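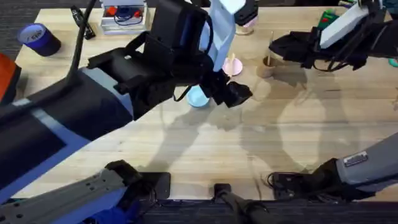
Print this page | E-mail this page
Home > Topics > Machines > Robots that learn

How does a robot learn to pick up a cup?

Picking up a cup is easy for you. You have done it so many times that you don't think about it. A robot has to learn it, and one way for it to learn is from examples.

What is an example?

If you wanted to teach a small child to tie a shoelace, you would probably show them. Then you would show them again. Each time you showed them would be one example.

It works much the same way with a robot. A person guides the robot's arms through a job from start to finish. While this happens, a computer saves two things. It saves what the cameras see, and it saves how every joint in the arms is bent. When the job is finished, the computer has one example. Then the person puts the cup somewhere else and does it again.

Why move the cup?

Suppose the cup was in the same spot every time. The robot might only learn to reach for that spot. If you slid the cup over to the other side of the table, it would close its fingers on nothing.

So the cup gets moved. Sometimes it is near the edge and sometimes it is in the middle. There may be other things on the table too, such as a roll of tape or a pen. The robot has to learn which thing is the cup and which things to leave alone. Shadows change as well when the arms move, and the robot must learn that a shadow is not something to pick up.

How many examples does it need?

Jadwiga Mazurek collects examples at a workshop in Dimholm. For one job, putting a cup on a saucer, her team collected 400. Each one took 20 seconds to record, but setting the table again took longer than that. They saved 90 in a day when things went well.

They did not keep all of them. Sajib Weerakoon watches every recording afterwards. If the cup was dropped, or a camera was blocked, he marks it. He marked 77 of the 400. Some of those were still useful, because they showed the arm missing the cup and then trying again properly. The others were taken out.

What happens next?

The computer goes through the examples many times. It looks at a camera picture and makes a guess: which way should the arm move now? Then it checks its guess against what the person did. At first the guesses are poor. Each time, the computer changes its sums a little, and the guesses slowly get closer. This part is called training.

After training, the robot tries the job with no person guiding it. If it keeps going wrong in one place, the team goes back and collects more examples of that part.

Try it yourself

Ask a friend to close their eyes. Put a plastic cup on a table and guide your friend's hand to pick it up. Do this five times with the cup in the same place. Now move the cup and let them try alone. Where does their hand go first?

Words to know

Gripper: the part at the end of a robot arm that holds things.
Joint: a place where the arm can bend or turn.
Training: when a computer uses examples to get better at guessing.

Back | Next | Topics | Glossary | For teachers
Last updated: 6/29/24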